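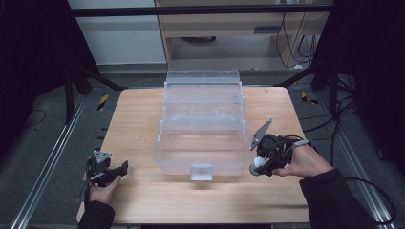
Allotard tiered storage box, clear, shown on a wood tabletop.

Print this page | E-mail this page

Allotard Clear Tiered Storage Box
Item 521

The Allotard is a clear plastic storage box for small things: beads, thread, hooks, screws, stamps, spare buttons, drawing pins. It has a stepped shape. The main compartment is low and sits at the front, and a narrower tray section stands above and behind it. The plastic has no color, so you can look through the walls and find what you want before you open anything.

The box closes with a small frosted latch tab at the front of the lower compartment. The tab hangs slightly below the rim, where a fingertip can get under it. Lift from the bottom of the tab. Prying at the sides with a screwdriver or a knife will mark the plastic and may crack the rim, and we do not replace boxes damaged this way.

What to put where

Most customers keep the bulky items in the lower compartment and the items they reach for all the time in the tray section. For sewing, that usually means spools and a tape measure below, with needles and bobbins above. For fishing, floats and line go below and hooks and weights above. If you are filling the box with metal parts, put the heavy ones in the main compartment first. A box with all its weight up top does not carry well.

The Allotard is a good size for a desk, a workbench or the end of a kitchen counter. It will also go on a shelf, but leave room over it for the upper section to open. We suggest you measure the shelf with the box open before you drill any holes. Several boxes can stand side by side. We do not recommend stacking them, as the stepped top does not give the next box a flat place to sit.

Specifications

Weight, empty: 400 grams
Maximum load: 500 grams in the upper section, more in the main compartment if the box is kept on a table and not carried
Color: clear only
Latch: frosted tab, front
Packed: one box per carton, or 29 boxes per trade case

Care

Wash by hand in warm water with a little dish soap and dry with a soft cloth. Paper towels leave fine scratches that show on clear plastic, mostly on the lid. Do not put the box in the dishwasher. Do not use acetone, nail polish remover or paint thinner on it or store them in it. Some soft rubber fishing lures will also react with the plastic over time — keep those in their own bag inside the box.

Sticker residue comes off with cooking oil. Rub a few drops in, leave it for ten minutes, then wash as usual. If you like to label your boxes, paper labels on the front wall are easiest to change later. Marker ink can be hard to remove from the ridged edges of the lid.

Keep the box out of direct sun. A box left in a south window or on the dashboard of a truck will yellow, and the latch will become brittle sooner than it should.

This box is not meant for food. It is not airtight or watertight, and it should not be used to store medicine where children can reach it. Small contents are a choking hazard.

Ordering

The Allotard is sold singly and by the trade case. Single boxes ship from our Povness warehouse within two working days. Trade cases ship from the same place but go by freight, so allow a week, and please give us a daytime phone number for the driver. Schools and clubs may order at the trade price with no minimum.

Contents are not included.

We still get requests for the older Allotard with the slide latch. That version was dropped last June and we have none left. The lids do not interchange, so a new lid will not fit an old box. Customers who need a replacement for an old lid should write to us anyway. We sometimes have returned boxes with a sound lid, and we sell these at half price.

Returns

Unused boxes may be returned within thirty days. Check the corners and the latch when the box arrives. If there is a crack, keep the carton and write to us with the item number, and we will send another. We do not need the broken one back.

Related items

Pisharody drawer divider set. Fits most kitchen and desk drawers. Will not fit inside the Allotard.

Salo label pack, white paper, over 500 labels on a roll. Peels cleanly from clear plastic if removed within the first year.

Prices and stock last checked 2019-01-13.

Contact us | Copyright Salo Storage Supply, Povness | Back to top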